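# „Erst im Simulator, dann am Tisch“

*Zu Besuch bei der Robotik-AG Wieser*

Wer die Robotik-AG Wieser besucht, hört zuerst ein Wort, das in keinem Wörterbuch steht: Pemo. So heißt der Greifarm, mit dem die Gruppe seit Dezember arbeitet, und er steckt bislang ausschließlich im Rechner. „Wir sagen trotzdem guten Morgen zu ihm“, erzählt die Schülerin, die das Projekt leitet, und lacht. Sie ist in der elften Klasse, spricht schnell und hat beim Reden immer eine Hand an der Tastatur.

15 Jugendliche machen mit, dazu eine Physiklehrerin, die nach eigenen Worten „vor allem den Schlüssel zum Raum hat“. Das Ziel ist der Valla-Cup, ein Wettbewerb für Schulteams, bei dem ein Arm farbige Klötze greifen, umsetzen und ablegen muss. Die erste Runde läuft komplett in der Simulation. Wer dort genug Punkte holt, darf ans echte Gerät.

„Am Anfang fand ich das schade“, sagt die Projektleiterin. „Ich wollte schrauben! Aber dann haben wir gemerkt, was für ein Luxus das ist. Wenn im Simulator etwas umfällt, drückst du auf Zurücksetzen und bist nach einer Sekunde wieder da.“ Ein Zehntklässler, zuständig für die Greifplanung, nickt heftig. Er hat in den vergangenen Wochen etwa 700 Versuche durchlaufen lassen, viele davon über Nacht, und jeden Morgen vor der ersten Stunde die Protokolle gelesen. „Manchmal war das wie Geschenke auspacken. Manchmal auch nicht so.“

Die Steuerung heißt Zorkness. Der Name stammt von einem Tippfehler, den niemand mehr korrigieren wollte. Geschrieben ist sie in Python, aufgeteilt in kleine Module, damit mehrere Leute gleichzeitig daran arbeiten können. Das klappt inzwischen gut – im ersten Monat überschrieb man sich noch regelmäßig die Dateien.
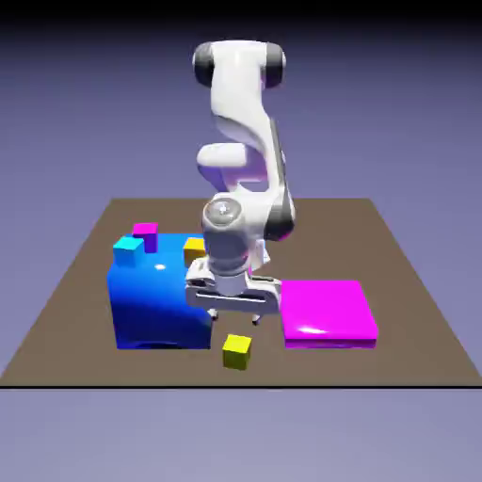 *Lesezeit: 4 Minuten*

Am meisten Kopfzerbrechen machen der Gruppe die kleinen Würfel. „Der große blaue Block ist so breit, der ist für uns eher ein Podest“, erklärt der Zehntklässler. „Schwierig wird es, wenn oben Würfel liegen und unten auf dem Tisch auch einer. Dann muss der Arm wissen, wie hoch er anfahren darf, ohne beim Absenken etwas mitzunehmen.“ Auch die flache Platte in Magenta spielt mit: In der Übungsaufgabe der AG ist sie die Ablage, und der gelbe Würfel vom Tisch soll möglichst mittig darauf landen.

Was heißt möglichst mittig? Die Projektleiterin zieht ein kariertes Heft heran, in dem die internen Regeln stehen. Volle Punkte gibt es nur, wenn der Würfel ganz auf der Platte liegt und der Greifer danach wieder frei nach oben kommt. „Das Loslassen haben wir total unterschätzt. Alle reden vom Greifen, aber beim Öffnen hat der Finger den Würfel oft noch ein Stück weggeschoben.“ Eine Neuntklässlerin kam schließlich auf die Idee, den Greifer in zwei Stufen zu öffnen und dazwischen kurz zu warten. Seitdem steht die Quote bei 73 Prozent, und man sieht der Runde an, wie stolz sie darauf ist.

Gibt es auch Streit? „Klar, über die Geschwindigkeit!“, ruft jemand von hinten. Die einen wollen langsam und sicher fahren, die anderen haben die Zeitwertung im Blick. Im Moment gilt ein Kompromiss: schnell in der Luft, langsam kurz über dem Tisch. Die Lehrerin hält sich heraus. „Ich könnte das gar nicht entscheiden“, sagt sie. „Die sind längst weiter als ich, und ich finde das großartig.“

Als Nächstes sollen die Startpositionen zufällig wechseln, damit Pemo nicht bloß eine einzige Anordnung beherrscht. Der Zehntklässler hat damit schon angefangen, die Ergebnisse will er aber noch nicht zeigen. „Gebt mir noch ein paar Nächte“, sagt er und startet den nächsten Durchlauf.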